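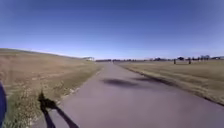 Stavance path robot, outdoor errand and litter round
Pre-run inspection checklist with comments
Site: Stelmont embankment path
Inspector: Andor Antal
Date: 2/14/22

Purpose: decide whether the unit may do the litter and small parcel round with no person walking beside it. Marks are P (pass), F (fail), C (pass with condition).

1. Route

1.1 Paved surface continuous, no steps. P
1.2 Surface free of loose material across the drive width. P
Comment: grass verge is patchy on the embankment side. Keep the drive line in the middle of the path.
1.3 Painted lines or other guide marks. None on the asphalt.
Comment: the Szalai line-follow module has nothing to follow. Leave it off. Path edges are the only usable reference.
1.4 Edge contrast, field side. P
Comment: dark strip between asphalt and grass gives a clear edge. Treat it as no-go until someone has measured the depth.
1.5 Edge contrast, embankment side. C
Comment: detection drops where the grass thins out. Recheck in May when the grass color changes.

2. Light and shadow

2.1 Low sun behind the unit. C
Comment: the unit's own shadow falls across the verge line. Edge finder must mask it. Mask was set for the old mast; redo it.
2.2 Shadow patches on asphalt ahead. F
Comment: unit stopped for a shadow on two earlier runs and asked for help both times. A person with a litter picker does not stop for shadows. Siltance has the logs.
2.3 Low sun ahead, return leg. Not tested.

3. Drive and body

3.1 Tires, visual and by hand. P
3.2 Body panels secure, no rattle at walking pace. P
3.3 Emergency stop, front and rear. P
Comment: rear button is stiff. Replace at next service.
3.4 Stopping distance at full load, limit 300 mm. P
Comment: 200 mm on dry asphalt. No wet figure yet.
3.5 Mast bolts torqued and paint-marked. P

4. Chore functions

4.1 Carry parcel, flat route, lid closed. P
4.2 Open lid for recipient by code. P
4.3 Pick up can from asphalt. C
Comment: works if the can is lying on its side and not crushed. Slow.
4.4 Pick up paper or film from grass. F
Comment: 18 tries, mostly a gripper full of grass. Do not offer this to the client.
4.5 Tell litter from pale stones or bare ground. F
Comment: same camera problem as 2.2, in my opinion. More training pictures of dry verge needed.
4.6 Empty own bin. F
Comment: done by hand.

5. Records

5.1 Log clock matches base station. P
5.2 Odometer at start: 2,255 km.
5.3 Operator phone number on rear panel. F
Comment: label has peeled. Print new one before any public run.

Result: parcel carrying approved with a walking attendant. Litter round not approved. Items 2.2, 4.4 and 4.5 go back to Siltance; 5.3 is ours. Item 4.6 stays on the manual work sheet.

Signed: A. Antal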